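Subject: Re: [sturkham-folk] August concert, the second set

Paloma Doucet wrote:
> Does anyone have the words to the river song Ansel closed with?
> I only caught the first verse.

Dear Paloma,

So glad you asked! Ansel learned it from his aunt as a girl's skipping tune - the slow version came much later, when he and Sunita started singing together. I have all 11 verses written out somewhere, though he usually sings three. 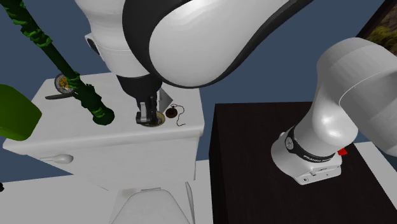

I'll type them up tonight and send them to the list, with the chords as best I can hear them. Sunita takes the low part, if you're learning it with a friend.

Warmly,
Desmond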